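3.2 Listener response to scandal-week broadcasts

The second part of the study looks at what fans write while a live radio show is on the air. We chose two programs, one from the Traltatov network and one from Jekside, because both kept a singer on the schedule in a week when a gossip magazine had run a story on her. Both shows went out live after 11 p.m., and both had open message boards that stayed up during the broadcast.

We collected every post made between the opening jingle and the sign-off, which gave us 1,183 posts after spam and double posts were taken out. Each post was read by two coders. They marked whether it was about the singer, the host, the magazine, the group's management or something else, and whether the tone was supportive, hostile or neutral. Where the coders disagreed, they talked it over and settled on one code. In 42 cases they could not settle, and those posts were left out of the tone counts but kept in the topic counts.

Posts about the host were more common than we expected. On the Jekside show the host raised the story in the first few minutes and then let the singer talk without music or ads. Many fans thanked him for this by name — we have removed the name in our data — and several compared him with hosts who had skipped the topic in past cases. On the Traltatov show the story did not come up until the second hour, and the board filled with complaints about the wait.

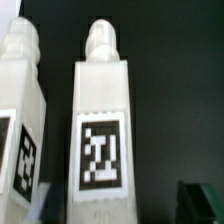
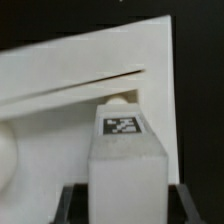 Figure 2. White objects, each carrying a square black-and-white marker.

Tone shifted in both cases once the singer began to speak. Hostile posts dropped and neutral ones rose, mostly short remarks on her voice or on how long she paused before an answer. Supportive posts rose more slowly and reached their highest point near the end of each show. This fits the pattern Virau members described in our July interviews, where fans of that group said they preferred to listen first and write later.

We did not find the same shift in the Mbeki fan forum, which we used as a comparison. Its users were replying to a written apology posted in the afternoon, and the tone of the thread stayed much the same from the first page to the last. The forum is moderated more strictly than the two radio boards, so some hostile posts may have been deleted before we saved the pages. Section 3.3 takes up the question of moderation.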